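Chapitre 5
Ranger et entretenir un poste de travail

Objectifs du chapitre
Trier les objets d'un bureau selon leur usage
Choisir un meuble de rangement adapté
Dépoussiérer sans déplacer les papiers en cours

Un plan de travail se charge vite. Les fournitures servent, on les pose, puis d'autres viennent s'ajouter. Marlene Tremblay, responsable de l'accueil chez Usmont, demande à chaque nouvel employé de commencer par le tri. Les petits objets restés sur la table sont regroupés, et chacun reçoit une place.

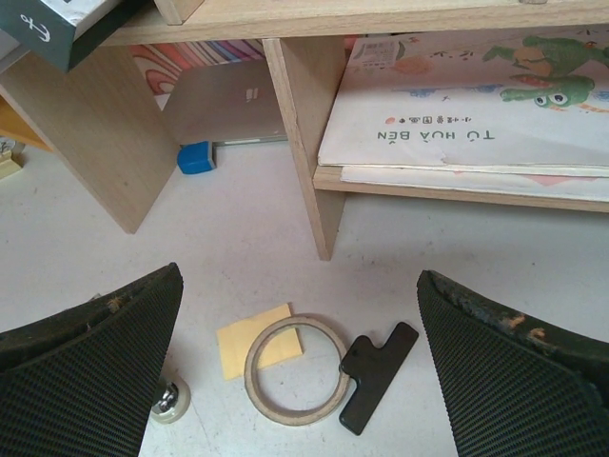 Le tri se fait par fréquence d'usage. Ce qui sert tous les jours reste à portée de main : notes adhésives, stylos, carnet en cours. Ce qui sert une fois par semaine va dans un compartiment. Le reste quitte le bureau et rejoint l'armoire ou la réserve.

Le petit meuble à poser, en bois clair, convient à la plupart des postes. Il possède un plateau supérieur, une séparation verticale et un compartiment ouvert en bas, où un carnet à spirale se glisse à plat ou sur le côté.
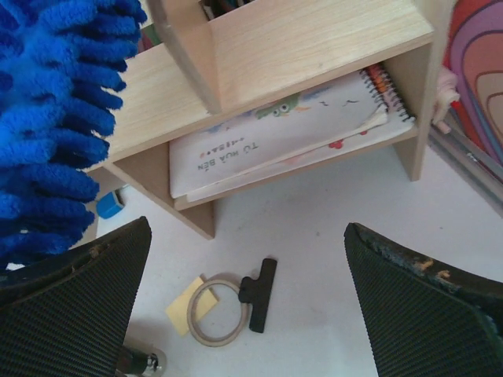
On évite de remplir tous les compartiments dès le premier jour. Chez Usmont, la règle est de laisser une case libre pour les documents qui arrivent en cours de journée. Elle est vidée chaque soir.

Avant de nettoyer, on dégage le plateau supérieur. Les cahiers du bas peuvent rester en place si leur couverture est propre.

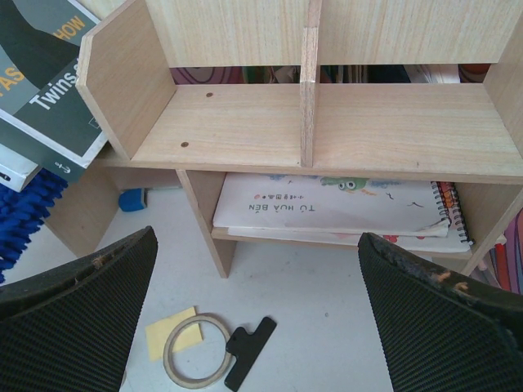
5.1 Le dépoussiérage

La poussière se dépose d'abord sur les surfaces horizontales et dans les angles. On travaille de haut en bas : plateau supérieur, séparations, compartiment inférieur, puis table. Le plumeau s'utilise à sec et sans appuyer. Pour le bois, on suit le sens du fil.

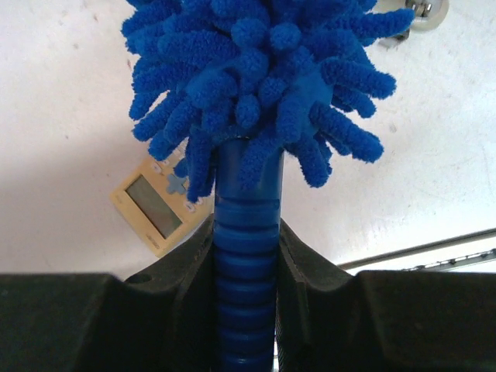

Fig. 5.4 Plumeau en microfibre bleue, à manche annelé.

Le plumeau se secoue à l'extérieur après usage. Sa tête se lave selon les indications du fabricant et sèche à l'air libre avant d'être rangée.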